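Umano Capital, le simulateur de valorisation pour cabinets de conseil
Édité par Prorkon

Réf. UC-263 | Licence annuelle par poste | Disponible

Umano Capital sert à faire ce que vos associés font déjà sur un coin de nappe : donner un prix à une banque régionale. Le logiciel le fait plus lentement, avec davantage d'hypothèses, et il garde la trace de toutes celles que vous avez changées à la veille du conseil d'administration. Certains clients nous demandent si cette fonction peut être désactivée. Non.

Le moteur tourne sur 200 scénarios de taux, dont 7 franchement désagréables. Győző Bognár, qui les a écrits, refuse d'en adoucir un seul et répond aux réclamations par une bibliographie.

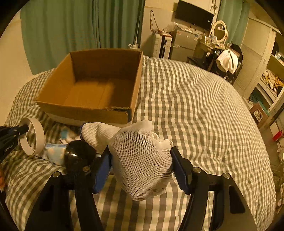

Le module Medina s'occupe des rapprochements : dilution, synergies, goodwill. Par défaut, les synergies de coûts sont plafonnées à 70 % de ce que l'utilisateur a saisi. Le plafond se règle dans les préférences, troisième onglet, après un message de confirmation que nous avons voulu un peu long.

Caractéristiques
Méthodes : flux actualisés, multiples comparables, actif net réévalué
Import : tableur, CSV, export de grand livre
Rapports : français, anglais, hongrois
Utilisateurs simultanés : 7 par licence d'équipe
Formation : une journée, assurée par Studum, déjeuner non compris

Configuration requise
Un poste récent, une connexion stable et un directeur financier joignable par téléphone.

Nouveautés de la version du 14 septembre 2019
Correction de l'arrondi qui enrichissait légèrement l'acquéreur. Retour du bouton « Annuler », supprimé en août et beaucoup regretté.

Pour une démonstration ou un devis, demandez Anikó Bakos au service commercial. Les licences d'essai durent un mois et ne se prolongent pas, même pour les gens très sympathiques.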